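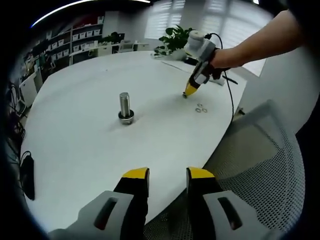 *Bolt stood up on the bench, washers off to the right. View from the left-hand gripper.*

**Handheld grippers on small hardware: yellow tips or plain rubber?**

**renu_p**
We are comparing fingertips for the two-handed washer task and I would like some outside opinions before we order more. The job is simple to describe. A bolt stands upright on a white table, there are loose washers next to it, and the washers have to go over the shaft. One person works both handheld grippers, with a wide lens on each.

The two sets of tips are:

- Mametti moulded tips, yellow, with a chamfer at the end
- plain rubber pads we cut ourselves from Storska sheet

So far we have 1,018 attempts logged, split between the two sets. The chamfered tips are clearly better at getting under the edge of a flat washer. The rubber pads hold better once the washer is up, but they tend to push it across the table first. Has anyone found a tip that does both?

Renu Prajapati, Mildale bench group

---

**burgi_b**
What thickness are the washers? We gave up on anything thin with rubber pads. The pad rolls over the edge and you end up pressing on the top face.

---

**renu_p**
Thin ones, from a mixed box. I don't have a thickness to hand. I will measure them when I am next at the bench.

---

**danzer_e**
I would look at the table before the tips. A hard matt top gives you nothing to work with. Put down a thin foam mat and the washer sinks a little at one side when you press the other, and then nearly any finger can get hold of it. We did this in December and stopped arguing about tips for a while.

---

**akinyi.c**
I disagree with the foam. It makes the pick easier, but you have changed the task. If the arm is going to work on a bare bench later, you want your demonstrations on a bare bench. It also makes a bolt less steady on its end.

---

**danzer_e**
It depends what Renu wants to find out. If the question is which tip holds a washer, foam takes the picking problem away and you can test the hold separately. I didn't say keep it for everything.

---

**akinyi.c**
Fair enough for a hold test. For the full task I would still leave the table as it is.

---

**renu_p**
The full task is what we need, so the table stays bare. I might do a short run on foam for the hold only.

Second part of my question is about the lens. Each gripper sees its own two fingers and most of the table, and the other gripper as well if it is working nearby. What I can't decide is whether to go to a narrower lens. Washers near the fingers are fine. Ones at the far side of the table come out very small.

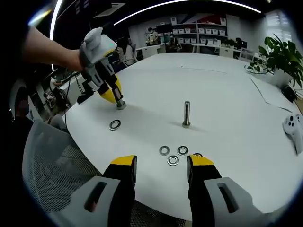
*Same table from the right-hand gripper. One washer on its own at the left, the others near the jaws.*

Look at the washer furthest right in that one. It is partly behind the top of the finger, so from this lens you only get a piece of it. The other hand has a small cylindrical part pressed against the table, and that is quite clear even though it is further off.

---

**burgi_b**
I wouldn't go narrower. You would gain a bit of size on the washers and lose the other gripper half the time, and with two hands you need both. The washer behind the finger has nothing to do with the lens. It's the finger.

---

**m.ortner**
Agree with Burgi on the lens. We went narrow on a set of Schnyder cameras and changed back after 80 recordings. Whenever the hands moved apart, each one lost sight of the other and the recordings were no use for a task where they have to meet.

On the hidden washer, you could mount the camera a little higher. We raised ours by 6 mm with a printed spacer and it made a visible difference close to the tips. You do have to calibrate again afterwards.

---

**akinyi.c**
Did the extra height make the grippers tiring to hold? Ours are already top-heavy with the camera housing and I get complaints after a long session.

---

**m.ortner**
A little. We limit people to 30 minutes and then swap. The cable pulls more than the camera weighs, in my opinion. Clip it to the forearm or run it over the shoulder and the gripper feels much lighter.

---

**renu_p**
Thanks, I can try both of those. The cables here come off the top and hang down by the table. I had not thought of them as part of the weight.

---

**danzer_e**
One more thing on tips. In both your pictures the fingers are spread very wide. If people open fully before every pick, the tips come in at more of an angle and the chamfer isn't meeting the table flat. Ask them to start from half open for a few runs and see if the rubber pads still push the washer.

---

**burgi_b**
That's worth doing. I would be surprised if it saved the rubber, though. My money is on the chamfer whatever the opening.

---

**danzer_e**
Mine isn't. Rubber at the right angle is fine on a flat part. Most of the bad results I have seen with it were down to the approach.

---

**renu_p**
I will run it as four sets then: yellow and rubber, each from full open and from half open, same operator and same washers. Wide lens stays. I'll print the spacer after that so I'm not changing two things at once.

---

**akinyi.c**
Please log drops separately from failed picks. When they are lumped together you can't tell which half of the job the tip is bad at.

---

**renu_p**
Will do. They are lumped together in the current log, so the old attempts won't help much there. I'll post the new numbers in this thread, along with the washer thickness for Burgi.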